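Emia Home and Workshop Advice
Surfaces and Small Tools: What Can Be Left to a Machine

Readers in Lumport and Otby frequently ask whether a robot arm can take over routine chores at the table or the bench. The advice on this page applies to arms with two-finger grippers and was last reviewed on August 11, 2023.

Wiping a dark tabletop remains a job best done by hand. Dust and smears on a matte black finish show only at certain angles, and a machine that wipes a fixed path will pass over a mark as readily as over a clean area. Move potted plants before wiping, and lift trailing leaves clear of the cloth. 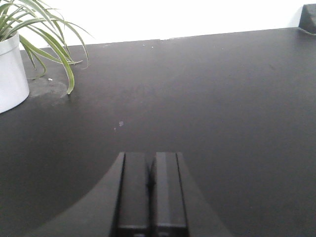
Can a robot arm be trusted to clean a table unattended?
At present it should be supervised. An arm can repeat a wiping motion well, but it may press too hard, miss a corner or knock over whatever has been left out.

For supervised wiping, the following practice is recommended.

Use a barely damp microfiber cloth, folded flat.
Clear the full reach of the arm, with a margin of 21 inches for cords and cups.
Set the lowest speed for the first pass.
Inspect the surface from a low angle and finish the edges by hand.

Light handling is a separate matter. The Hamdan workshop guide lists 80 bench tasks and marks small plastic tools among the more difficult, as they flex when gripped and are easily squeezed by mistake. A plastic pipette held by its stem, with the bulb standing clear above the fingers, leaves the soft part free of pressure. Glassware should be kept farther from the gripper than the clear dish shown beside it, particularly during a first trial. Dispensing measured drops should still be done by a person.
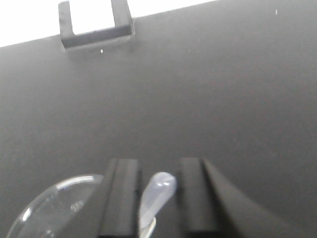
Households considering a purchase should set the time saved against the time spent on setup. For one small table, a cloth is still quicker. Workshops that repeat the same task all day have a stronger case, and they should review it each December, when the maintenance budget is set. Switch off the arm before reaching across the table for any reason.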